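Flaseo Wrist Kit F2: two-finger gripper, adapter ring and camera bracket for light lab handling

Home > End-of-arm tooling > Wrist kits > F2

Sold by Trekidport. Ships from stock in June.

Overview

The F2 kit is a parallel-linkage gripper with a matching flange adapter and a side-mounting bracket for a depth or color camera. It is intended for benches where one arm has to handle several kinds of plastic labware without a tool change. The kit is sold complete or as separate parts. Arms are not included.

What is in the box

Gripper body with two linkage fingers
Flange adapter ring with four screws
Camera bracket, right or left mounting
Cable set, 3000 mm, with strain relief clip
Two pairs of flat fingertips, smooth and ribbed
Printed wiring card

Specifications

Supply: 24 V DC
Stroke: 0 to 85 mm
Grip force: 11 to 125 N, set in software
Mass with adapter and bracket: 1.2 kg
Height, flange face to fingertip, closed: 182 mm
Maximum command rate: 100 Hz
Interface: RS-485, USB converter sold separately

Measure the height with the fingers closed when you enter the tool center point. The fingertips move along the tool axis as the linkage opens. The offset table on the wiring card gives the correction at 5 mm steps. Skipping the correction is the most common cause of fingertips touching the table during low picks.

Comparison with the Saliba S-line

Vimala Chacko and Demetrio Herrero of our applications group ran the F2 against the Saliba S-line parallel gripper on the same arm, with the same controller and the same pick program. Each gripper made 400 attempts on flat clear plates and the same number on closed tip boxes.

Flat plates, smooth fingertips: F2 371 successful, S-line 388
Flat plates, ribbed fingertips: F2 352, S-line 360
Tip boxes, smooth fingertips: F2 399, S-line 341
Tip boxes, ribbed fingertips: F2 400, S-line 377

The S-line holds its fingertips at constant height through the stroke and does better on thin parts. Its shorter stroke leaves little clearance on the long side of a tip box, and most of its failures there were contacts on approach. If your work is plates only, buy the S-line. For mixed work the F2 is the better choice. We stock both.

Camera position

The bracket places the camera beside the tool axis, above the gripper body. Clear parts return poor depth data on any background. We recommend a plain matte cloth in one strong color and a color-image pick for plates, with depth used only for the table plane. Recalibrate after moving the bracket from one side to the other.
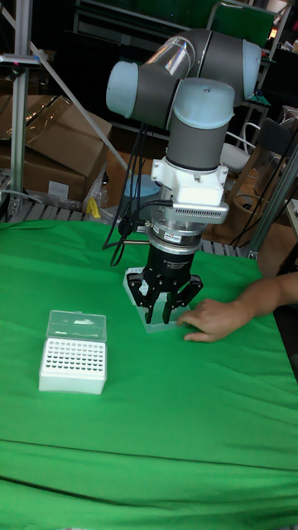
Reading time: 3 min

Plate setup on green cloth, F2 with the fingers spread over a thin clear plate and a tip box standing open on the left. Route the cables down one side of the gripper and leave enough slack for the full range of the last joint. Check the slack by jogging that joint to both limits at low speed before running a program.

Cloth must lie flat under the pick point. A fold under a plate tilts it, and the lower edge may be missed at the programmed height. Set reduced speed before placing parts by hand near the fingers.

Controller support

Drivers are supplied for the Prerkitz C4 and C4-Lite controllers. The C4-Lite does not support force changes during a move. Firmware 2.6 or later is required for both. Buppha Sangkhawat maintains the drivers and answers technical questions through the support form; include the gripper serial number and a copy of the controller log.

Ordering

F2-K: complete kit
F2-G: gripper and cable set only
F2-R: adapter ring
F2-B: camera bracket
F2-TS: smooth fingertips, pair
F2-TR: ribbed fingertips, pair

Fingertips are wear parts and are not covered by the warranty. For loan units, contact Covadonga Segura in sales. Loans run for three weeks and include the kit, both fingertip types and the USB converter.

Related: S-line grippers | USB converters | Bench cloth, matte | Cable clips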